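Pevari Peg and Socket Set
Hand Function Range – Assessment and Practice Equipment

Product code: 429
Supplied by: Isstead Therapy Equipment, Branesden

Overview

The Pevari Peg and Socket Set is intended for use by occupational therapists, hand clinics and community rehabilitation services. It supports graded practice of grasp, release and placement for adults and older children who are regaining hand function after injury, surgery or illness. The set may be used at a clinic table, at the bedside with an over-bed tray, or in the home under the guidance of a therapist.

The set replaces the earlier Tomar set, which is no longer available. Customers who hold a Tomar set may continue to order spare pegs until existing stock is exhausted. Tomar pegs are slightly narrower than the current pattern and should not be mixed with Pevari pegs during timed work, as the difference in fit will affect the result.

Clinical use

Placement tasks are commonly introduced once a patient is able to hold a light object against gravity. The therapist's guide sets out 8 graded activities, beginning with simple removal of a peg from its socket and progressing to placement with the non-preferred hand, placement to a spoken instruction, and placement with vision obscured. Each activity has a record sheet, which may be copied freely within the purchasing organisation. 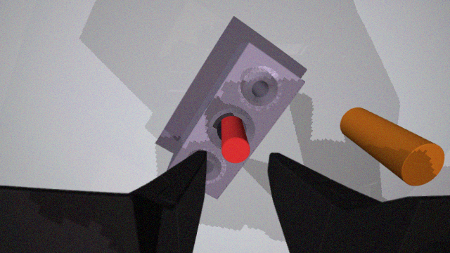
Block with three round recesses, shown with red and orange cylinders.

The guide was prepared by Lovisa Sjöberg and revised in November to include a section on fatigue. Therapists are advised to end a session when the quality of movement declines, whether or not the planned activity has been completed. The set is not a standardised test, and scores should be used only to compare a patient's own performance over time.

Cleaning and storage

All parts may be wiped with a mild detergent solution or with the alcohol wipes in general clinical use. Parts should be dried fully before they are returned to the case. Bleach-based products will dull the surface and are not recommended. The set must not be placed in an autoclave.

Sets issued on home loan should be checked against the contents card on return – missing pegs can be ordered singly.

Safety

The pegs are small parts and present a choking hazard. The set is not a toy and is not suitable for children under 3 years of age. Patients with reduced awareness, or those who are known to place objects in the mouth, must be supervised throughout.

Ordering and price

The set is priced at £166, excluding VAT and delivery. Orders from hospitals, local authorities and registered charities may be placed against an official purchase order. Private customers are asked to pay at the time of ordering. Unused sets may be returned in their original packaging, subject to inspection.

Enquiries about bulk supply or staff training should be addressed to Osaze Ogundipe, Customer Services, at the Branesden office.

Related items: Pevari Grip Trainer; Pevari Non-slip Table Mat; replacement record sheets (pad)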